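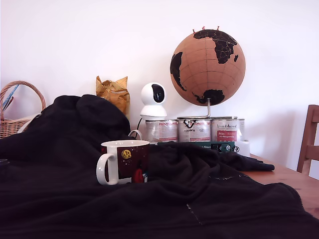
The table, still not cleared. Mug on the black fleece, cans behind.

27 October 2022

Quick one, I have to be up early and the pen is already skipping. Bad night for handwriting, sorry future me.

Table. The table was supposed to be done by lunch. Every room in this apartment has been sending its leftovers to the table for two weeks and tonight it was me against it and I'd call it a draw. The fleece alone. I swear I put that thing away every evening and every evening there it is again, all over the wood like it lives there. Black fleece, which picks up every crumb and hair in Prevness. Went over it with tape. Went over it with more tape. Ran out of tape, which was the box tape, so no boxes got closed after eight.

Must buy tape. Must buy the good kind and not the brown stuff from the dollar place that splits down the middle and then you're picking at it with a fingernail for ten minutes.

The move is still on. Wornon, the upstairs place, number 111. Got the email at breakfast with the final amount for the deposit difference, $483, and I paid it standing up with my toast in the other hand before I could think about it. So that's gone. Less in the account than I like but the landlord here owes me mine back by December, if the walls pass. The walls will pass. I think the walls will pass. There's the mark behind the bedroom door but a damp cloth did most of it and the rest just looks like a shadow if you stand in the right spot.

Ok what got done:
hall closet, all of it
the drawer of cords (threw out half, will regret)
bathroom shelf except what I need
winter shoes
about the top half of the bookcase, then I started reading

What did not get done is everything on the table.

The problem with the table is it isn't any one kind of stuff. Kitchen is kitchen, you wrap it and it goes in the kitchen box. Books are books. But the table has a mug and cans and the security camera and that dark green thing with the tiny white print and none of them belong in the same box, so they sit there together looking settled. I stood and looked at them with my arms folded. Then I made a sandwich. Ate it on the couch because guess why.

The camera is up on top of the cans, on the left one, looking very pleased with itself. I'm packing that in with the cords that survived, and the cords are getting a bag with a label on it this time. Last move I spent most of a month not knowing which plug went with what. Found out that one by trying them, which I do not recomend.

And the mug!! The space one, dark red with the specks like stars. Everything else from that shelf is wrapped up, gone, taped, and this one keeps getting left out because I keep using it. That's my one mug now. It'll be the last thing in the apartment with me, me and the mug on the floor. I don't mind. It holds a decent amount and the handle fits my fingers, and I have had fancier ones that did neither. It should not be sitting on a fleece though. I know that. A mug on a heap of soft stuff on a bare table is how you end up on your knees with a sponge at midnight.

Kong people called back finally. The van people. They want 300 for the half day and that's with stairs, which I think is fair, except they charge extra if you aren't packed when they come up. The man on the phone asked was I packed and I said mostly. I said it looking right at the table. He said mostly is fine as long as it's in something. So now I have that going round my head. In something. I could put the whole table in something. One big box, write TABLE on the side, deal with it in Wornon. Tempting. I did exactly that two moves ago and the box sat unopened in a closet for most of a year, and when I opened it there was a bill in it.

Boxes: 15 from the Vekus warehouse store, folded flat, they let you have them if you ask at the side door before noon. Bigger than I wanted. The trouble with big boxes is you fill them. I filled one with books and then couldn't shift it, had to take out the whole bottom layer like an archeologist. Small boxes for heavy, big boxes for pillows, I know this, I've always known this, and still I stood there dropping cookbooks into the big one because it was closer.

Half an hour off for the laundry. Machine downstairs ate my quarters again. Got the sheets through, not the towels. Wet towels over the tub. Smells like a pool in here.

Back to it after nine. Plan was clear the table from the right side to the left and not stop. Stopped. Read some of the small print on things. I don't know why I do this, I can't throw out or pack anything with writing on it until I've read the writing. Labels especially. One of the cans has that loopy handwriting kind of lettering and I stood there squinting at it like it was a letter from somebody. Wasn't. Put it back exactly where it was, in its row with the other two.

They do look nice in a row. That's half my problem, I tidy instead of packing. I line stuff up and my brain says there, finished, and not one thing has gone in a box.
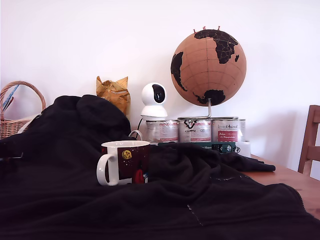
Do the cans go in with the kitchen stuff or in a box of their own?

In with the kitchen stuff, on the bottom, standing up, with dish towels stuffed in the gaps so they can't roll, and nothing breakable under them.

Wrote that out so I quit dithering. There. Decided. Cans at the bottom, dish towels, done tomorrow before work even if it means cold coffee.

Then the green thing can go in flat down the side somewhere. Flat things go down the side. The white bit at the end of the row too, wherever it fits, I'm too tired to have opinions about it.

The fleece is padding. That's what I landed on in the shower. It's big and it's thick and I don't need it on the day, I'll be carrying things and boiling hot, so it gets to go around whatever breaks easiest. Probably the lamp. I've been paying for bubble wrap like a fool while there's a mountain of fleece on the table doing nothing. Same for the sweaters. Same for the wet towels if they ever dry.

Things I'm not taking: the wobbly stool, the curtain rod (stays with the apartment anyway), the toaster oven with the door. Put the stool out by the mailboxes with a note on it and it was gone when I went down for the laundry. Felt a bit sad for a second. Then felt the extra floor where it used to be and got over it.

The table itself, still thinking. It'll go through the door here, I measured that, but the stairs at Wornon have that turn halfway and I didn't measure the turn. Legs come off, I think. They came off once. The wrench for it is in a box. The box is closed. Of course. It's one of the ones I did on the first night when I had plenty of tape and no system, and all it says on the side is MISC, in very confident capitals.

If it won't make the turn I'll sell it and eat standing up like I paid that deposit. But I'd miss it. I like the color of the wood, that orangey brown, it makes the room look warmer than it is in the mornings. Had it since the first apartment. It's had worse on it than this. It's had a Christmas tree on it, and me, changing a lightbulb, not proud.

Tomorrow, in order, no wandering:
tape (good kind)
cans + dish towels
camera and cords, one bag, LABEL
fleece round the lamp
measure the turn, call the new place and ask if I can come by after five
call the electric company, both addresses
mug stays out. Wash mug

Feet hurt. Hair smells like cardboard. It's past eleven and the guy upstairs has started up with his furniture again, dragging something, maybe he's moving too and hasn't said. Window's open a crack for the towels and there's that cold leaf smell coming in off the parking lot, first time this fall I've noticed it.

Forgot to eat anything after the sandwich. There's a banana. Going to bed with the banana.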